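Moving the craft fair stall indoors

So I did it. After years of gazebos, tent pegs and chasing paper bags across an oval, I booked an indoor market, and I have a lot of feelings about it.

The market is the autumn one at the old Bevan hall, and I only heard about it through Mali Watkins, who does the beeswax wraps and has been telling me to come inside since the Great Hailstorm (if you were there, you know). I've been selling my cards and little lino prints outdoors for so long that I'd forgotten a stall could have walls. Or electricity! I plugged in a lamp and felt like royalty.

First thing to say is that setting up took me an hour and a half, and I'd allowed three. No weights, no guy ropes, no arguing with the zip on the side panel. I had time for a proper cup of tea and a vegemite scroll before the doors opened, and I wandered round having a sticky at everyone else's tables. Nerys Edwards had hers done in dark green with old printers' trays standing up at the back, and I went home and spent far too long looking for printers' trays online. They are not cheap any more. Remember when you could get them at the tip shop for a gold coin? 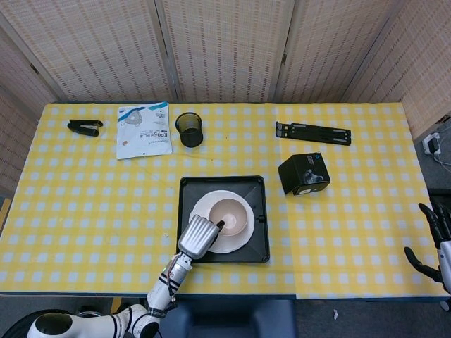

The money side was a bit of a mixed bag. Outdoors I'd normally pay less for the site and get a lot more people wandering past with dogs and ice creams, but most of them are there for the dogs and ice creams. Inside, it was quieter, and the people who came in had come to buy something. I took $337 before lunch, which for me is a very good morning, and then almost nothing until the last half hour, when a lovely woman bought five of the banksia prints in one go for her whole book club.

What I didn't love was the noise. High ceiling, hard floor, and a ukulele group who were very keen. I had to ask people to repeat themselves all day and my voice had gone by two o'clock. Elis Harries, who was next to me with his turned bowls, reckons a rug under the stall helps, and he might be right, although he also reckons you should never put prices on anything and I am never doing that. I can't stand having to ask what something costs. I just walk off.

The other thing is that I made 500 new business cards for the day and the colour came out wrong - a sort of sad mustard where it should have been wattle. I gave them out anyway. If you've got one, it's a collector's item now.

Would I do it again? Yep, I've already put my name down for the next one, and I'm trying to talk Mali into sharing a double site so we can mind each other's stalls for loo breaks. I'll still do the outdoor ones over summer though. I'd miss the dogs.

Next job is recutting the magpie block, as the beak has finally crumbled off. If anyone has a favourite lino that doesn't go crumbly in the heat, please leave me a comment, I'm desperate.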